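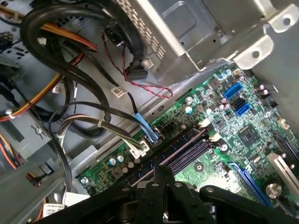
Radomír Baláž wanted to know whether the arm had any idea it was pushing on something, or whether it simply went on pushing until a person came along and stopped it. I've had versions of that question from all sorts of people this month, so it gets to go first, and the rest are further down the page.

February
By Vlastimil Beneš
Filed under: Workshop Robots > Faults and Safety > Your Questions

Did the arm know it was pushing?

In a manner of speaking, yes, and that's the uncomfortable part. The Grillent arm on our Vallby bench has a force sensor in the wrist, and the sensor was working. It measured the push perfectly well. The trouble was in what the program did with the number. We had set a limit of 35 newtons for any move inside a computer case, and the arm was supposed to stop and back away the moment it got there. When it came down beside the memory slots and touched the board, the reading climbed, the program noticed, and then it waited to see whether the reading would settle. It waited 500 milliseconds, which sounds like nothing at all until you're standing next to a motherboard that is starting to bend.

Why on earth was there a wait?

I put it there myself, so I'd better be the one to explain it. When the arm moves quickly and then slows down, the weight of the gripper gives the sensor a little jolt, and in our early trials those jolts were stopping the job every few minutes. Anyone who has had to walk over and press Resume all afternoon will understand the temptation. I added the wait to get past the jolts, and for moves in open air it did exactly what I hoped. I then left it switched on for the slow moves inside the case as well, where a rising reading almost always means you've touched something you shouldn't.

What broke?

One motherboard, which cracked near the memory slots, and one gripper finger, which came back with a slight bend in it. Nobody was hurt. The computer was already on its way to being stripped for parts at Clanwood, and we don't put a customer's working machine in front of the arm, so there was no lost data and no awkward phone call to make. I was still quite upset about it, if you want to know. It was the noise more than anything.

Was anybody close to it at the time?

I was, and closer than I should have been. The rule was that you could lean in to watch once the arm had dropped to slow speed, and I was leaning in to watch. Slow speed had made all of us feel very safe. A slow arm can still push hard, though, and if my hand had been resting on the side of the case it could have been pinched between the metal and the gripper. We've changed that rule, and I'll come to it in a moment.

Couldn't you have hit the emergency stop?

I did hit it, and it worked as it should. By the time I'd understood what I was looking at and got my palm onto the button, the crack had already happened. Please don't take that as a reason to think less of the button! It's there for the moments when everything else has let you down, and it was never going to be quick enough to save a circuit board.

Why did the gripper touch the board in the first place?

A wrong height. The program looks up how deep each type of case is, and entry 121 in our table had been copied from a similar model with a deeper case. Everything lined up nicely from side to side, so the approach looked right, and it would have stopped in just the right spot if the board had been sitting a little lower. I had checked that entry for spelling and for the slot positions. I hadn't checked the depth against a real case with a ruler, and I do now, with every single one, even when I'm sure.

There's a second half to this answer, because the wrist camera could have warned us. It gets a good close look at the board on the way down, but we were only using it to find the slots from side to side.
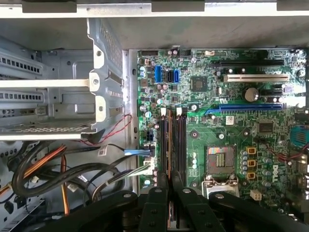

Gripper fingers at the memory slots of an open Dell desktop. Both slots are empty.

What about all those cables? Can the gripper catch on them?

It can, and it worries me more than the board does, to be truthful with you. A board stays where it is. Cables flop about, and two cases of the same model can have them tucked in completely different places depending on who last had the side panel off. We've had a wire hook over a finger before, and the force sensor is poor at noticing it, since a loose wire hardly pulls at all until it runs out of slack. For now a person looks over the cables before the arm goes in and moves anything that hangs over the path. Spahić is working on a smoother cover for the finger joints and the screw heads, and I'll add a note here when we've tried one.

What did you change?

The wait is gone for any move below the rim of the case. If the arm reaches its limit in there, it stops at once and holds still. We also took out the automatic backing away, after Radomír pointed out that a gripper with a wire around it can do a fair amount of harm on its way out. Someone has to look first and then move it by hand.

The last part of the approach is now done as a gentle search, with the arm creeping down and expecting to feel contact, and if contact comes early the job ends there and the table entry is locked until it has been measured again. And hands stay off the bench and off the case whenever the arm has power, slow speed or not.

Does it stop too often now?

It does stop more, yes. Most of the extra stops have been a finger brushing the edge of something on the way in, and they take a minute or so to clear. I used to grumble over stops like that. We have 3000 machines to get through at Clanwood and I'd love to go faster, but I've gone back to walking over and having a look each time.

I have a similar arm. Should I be worried?

I'd set aside an hour and go through your program looking for any place where a force reading is delayed, averaged or ignored. Look especially hard at anything you added to stop false alarms, and ask whether it's still switched on when the gripper is down inside something. Then try it on a kitchen scale with a block of foam on top, at your slowest speed, and see what the scale gets up to before the arm gives in. Ours went a good deal higher than the limit I'd typed.

Can I send you a question?

Please do, by the form on the contact page. I read them in the evening, usually after seven, and I'm a slow typist, so give me a few days.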